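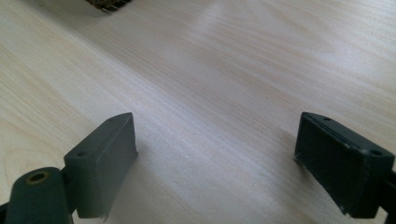 A table is finished when people stop being careful around it, a reader of our first draft wrote in the margin, and went on to ask why our report spent so many pages on varnish and so few on crumbs, cups and elbows. We have tried to take that to heart in this second version, although the varnish is still in there (we did spend most of the winter on it).

Our project was about the tables in the study room at Plekska, and how a light wooden tabletop holds up when it gets used all day by students who are thinking about other things. We started out wanting to design a new table, and got as far as some very hopeful drawings. After a long talk over soup we decided it would be more useful to look properly at the tables that were already there, which students lean on, eat at, and complain about every single day!

The room has 16 tables, all with the same pale top, and we were given 40 days to follow them. We divided them into two groups. One group was wiped with plain water and a soft cloth, and the other with the Kovier cleaner that the building normally uses. At the end of each day we wrote down what we found on the tops: rings, pencil marks, scratches, sticky places. By the last day the notebook held 300 entries, a good many of them in handwriting that took us a while to read back.

A pale top turned out to be a mixed blessing. It makes the room feel bigger and kinder on a dark afternoon, and dark crumbs or fluff show up on it right away. Scratches are another story. When the light comes across the wood and the surface shines, a fine scratch that runs along the grain can be almost impossible to find, and we got into the habit of walking to the other side of the table and bending down to look again. Our early entries were made before we learned this, so the scratch numbers for the first week are probably too low.

As for the cleaning, the water group and the Kovier group ended up closer together than we had expected. Sticky places came off more easily with the cleaner, but pencil marks hardly cared which one we used, and cup rings depended mostly on how long they had been left. We would have liked to say more than that – we had a whole chapter planned – but the notes do not support it.

The cloths and notebooks came from Juška, and Plilico let us use their workshop to try out three kinds of varnish on spare boards. Those trials are in the second part of the report, along with the drawings of the new table, which we still like. The boards will stay in the workshop until the end of February, for any student who wants to come and scratch them.

28 Jan 2019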